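Evari Perforated Storage Basket, white
Sold by Trarkance
Page updated 2024-01-17

Most listings for a plastic basket promise to change your life. It is a basket. You put things in it, you pick it up, you carry it to another room and you take the things out again. We stock the Evari because it does that without falling over, and because we got tired of sending back the ones that did.

It is white, rectangular and open at the top. The walls have rows of small round holes. The floor inside is smooth with no holes at all, so crumbs stay in the basket until you tip them out. Some buyers count that as a fault. For toys we prefer it.

Each handle is a slot molded into the wall. There is no hinge and no rope to fray. The maker calls the slot "ergonomic." We would call it a slot.
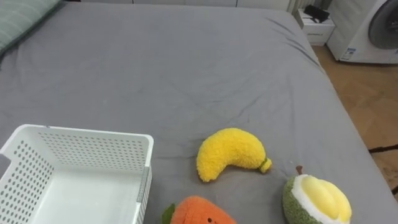 What it is good for: soft toys, socks, pillowcases, the stuff that ends up on a bed and has to be somewhere else by night. Plush food is about the right load, a banana or a durian or whatever your household has collected. The holes are small enough that a toy stem won't poke out and snag.

What it is not good for: anything wet. The holes start above the floor, so water sits in the bottom. The box says "bathroom ready" and we don't agree. It also has no lid, and the lid sold separately by Turna for their own basket does not fit, whatever the forums say. We tried it in December and it slid off every time.

"Stackable" is another word on the box that needs some care. Empty baskets nest and come apart easily enough. Full ones will sit on top of each other if the load is below the rim. One toy sticking up and the whole pile leans.

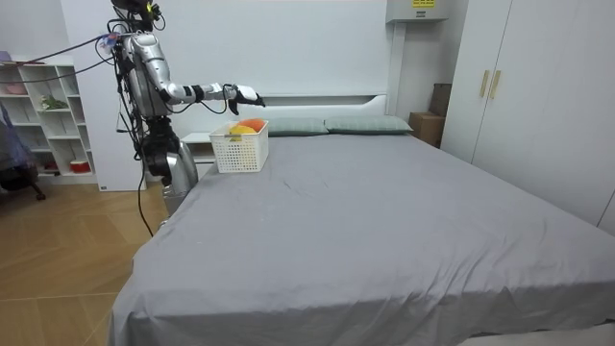
Reading time: 2 min

On a mattress the basket stays level as long as the weight is spread out. Put everything at one end and it tilts, same as any other. The rim is plain and we have not found a sharp seam on it, though we would still run a thumb along yours when it arrives.

The claim we trust least is "survives 1000 washes." We have not washed one 1000 times and we doubt the maker has either. Ours gets wiped with a damp cloth and still looks white. Sunlight may be another matter. The older Liepiņa basket we used to carry went yellow on a windowsill, and we have no reason to think this one is immune.

Color: white only
Lid: none
Handles: molded slots
Pack sizes: single, or carton of 16
Returns: unused, in the original wrap
Delivery: free on orders over $100

If you already own a basket that works, keep it. If yours has a cracked handle, this one is a fair replacement. Carton orders ship flat-wrapped and nested, so check the bottom one for scuffs before you sign for them.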